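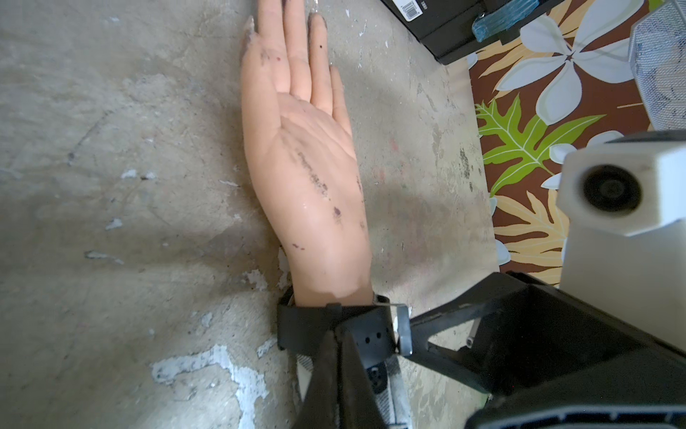
Moulded hand with dark smudges across the lower palm, resting palm-up on a concrete floor.

Preparing a Polished Cross-Section of a Sintered Magnet for Microscopy

Runthorpe Materials Laboratory, Technical Guidance
Issued 21 Dec 2023

Scope

This guide sets out the procedure for preparing sintered rare earth magnets for examination by optical or scanning electron microscopy. It applies to neodymium-iron-boron pieces supplied in the unmagnetised state. Magnetised pieces must first be thermally demagnetised under the separate Galtwood furnace instruction. Users should have completed the laboratory induction and read the current risk assessment before starting.

Before you begin

Check that the extraction is running and that the wheel, cloths and sample holder are clean. Fine rare earth powder can catch fire in air, so dry grinding is not permitted at any stage. Nitrile gloves, safety glasses and a laboratory coat are required throughout. Record the batch number of the magnet and the direction of alignment, if known, in the preparation log.

Cutting

Mount the magnet in the slow-speed saw with the alignment direction parallel to the blade. Use an oil-based coolant. Water-based coolants attack the rare earth-rich phase at the grain boundaries and may leave pits that resemble genuine porosity. Cut a slice 4 mm thick and rinse it in ethanol. Mark the reverse face with a scriber.

Mounting

Place the slice face down in a mounting cup and pour in cold-setting epoxy. Hot mounting should be avoided where the specimen will later be used for magnetic measurements. Leave the resin to cure overnight. For electron microscopy, apply conductive paint from the edge of the specimen to the side of the mount after polishing.

Grinding

Begin with silicon carbide paper of 200 grit and continue through progressively finer papers. Turn the mount through a right angle at each change of paper and continue until the scratches from the previous stage have gone. Use ethanol or an anhydrous lubricant. Collect all swarf under oil in the labelled metal container and do not pour it into the sink.

Polishing

Polish on a napless cloth with oil-based diamond suspension, starting with the coarser grade. Light pressure is important: the matrix grains are brittle and are easily pulled out at the edges. Clean the mount in ethanol between grades and dry it in a stream of cool air. Do not leave a polished surface in the open laboratory. It tarnishes quickly and should be examined on the same day or stored in the vacuum desiccator.

Etching

Etching is needed only for optical work on grain size. Wipe the surface with dilute nital for a few seconds, rinse at once with ethanol and dry. Over-etched surfaces appear brown and must be returned to the final polishing stage.

Recording the result

Enter the specimen in the Schouten register under the next free number. Entries from January onwards will begin at 701. Store images with the register number, magnification and detector setting. Bookings for the electron microscope are made through the Vollov system, and the preparation room is Room 226.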